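Workshop tips: putting a small arm to work on assembly jobs

I build this project in my garage, and on Monday evenings in the shared workshop near the station. The arm must learn one small assembly job with a belt ring, a nut, a washer and a rod. I call the project Irero. These are the tips I have written on the wall beside my bench, with a little more explanation for other members who asked me.

Simulate first, then touch the tools. I make every move on the computer before I try it on the bench. In the simulator a crash costs nothing. On the bench my first crash cost me one finger block and the whole evening.

Keep the model as simple as you can. A plain floor and two walls are enough. I lost many hours in September drawing a nice bench with drawers, and the arm did not become any better from it.

Measure your parts with a caliper and write the numbers on the same paper as the drawing. If a part came from a printer, measure the printed part also. My Bassi printer makes holes a little too small, so I open them by hand with a round file before I mount anything.

Give each part its own name in the file. I had "ring", "ring2" and "ring_new" and I attached the wrong one for a full week.

Put the fixture on a base plate. Do not screw the pedestal directly to the table. With a plate you can take away the complete fixture when another member needs the place, and put it back against two stop blocks.

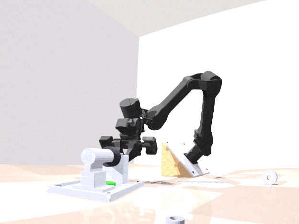 Approach from above, and approach slowly. I let the gripper go down at full speed until it is 100 mm over the part, and from there at a quarter of the speed. It looks boring, but you will have time to press the stop button.

Check the elbow too. When we watch the gripper we forget that the rest of the arm is also moving. Run the path one time and look only at the elbow and the forearm.

Change one thing at a time. If you change the grip force and the start position together, you will not know which one helped. I write each change in a cheap notebook, with the time of day.

Do not trust one good run. I ask for 12 good runs in a row before I say that a move is finished. For the difficult moves I let the computer repeat 1,000 runs during the night with small changes in the part positions, and I read the list with my morning coffee.

Small parts like to roll. On the real bench I keep them in a shallow tray from Utico with a piece of rubber mat inside. The lid of a jam jar is also good.

Tie the cables before the first real test. Leave a loop at each joint, then turn the joint by hand to both ends with the power off. If the cable pulls, the loop is too short.

Wipe the finger pads. Dust from the wood saw makes them slippery. A damp cloth is enough, and then wait until they are dry. I tried the Zaleo cleaning spray and it left a film on my pads, so I went back to water.

In the shared workshop, tell the others before you switch on. I put a strip of yellow tape on the floor at the reach of the arm plus 3 hand widths. Please stay behind it also when it is your own arm.

Save your file with a new number before you go home. Turn off the power at the wall, and leave the arm folded low so that it cannot drop on its own weight.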